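Sorting out the cables

May 16, 2023

I have been putting off the cable drawer for a long time. It's the second one down in the desk, and for the last year or so it has only closed if you push the contents flat with one hand and shut it with the other. Last night I took the whole drawer out and dumped it on the bed.

The bed was a mistake. Everything slid into the middle and tangled up worse than before. So I moved it all to the floor and started bringing things over to the table one at a time, where I could see what I had.

My rule was simple. If I knew what it plugged into, it stayed. If I didn't, it went in the maybe box, and the maybe box goes out in September if I haven't opened it. Romana Šimko at work does this with clothes and says she has never gone back for anything.
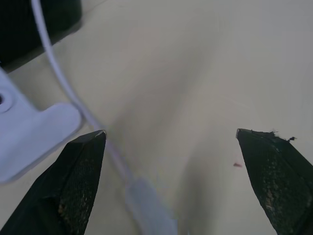
White cables are the worst for this. A black one usually came with something I can remember, like the old Uvico speaker or the printer. The white ones all look alike from a few feet away and I have to check both ends every time. I also found the charger for a toothbrush I threw out two apartments ago, and a Netden router supply that I had already replaced because I thought it was lost. That cost me 20 dollars.

For tying things up I used strips of the hook and loop tape that comes on a roll. I bought 10 feet of it and have plenty left. Rubber bands dry out and stick, and twist ties are a pain to undo. Each cable gets wound around four fingers, then one strip around the middle. The long ones I fold in half first.

I put masking tape labels on the ones I mix up most. My handwriting on masking tape is bad, so I went with short words. "Lamp." "Old phone." "Camera."

The drawer closes now. There's room at the front for the scissors and the stapler, which have been living on the windowsill. The maybe box is in the hall closet behind the vacuum. I still have the drawer under it to do, and that one is mostly batteries and manuals, so it can wait until the weather is worse.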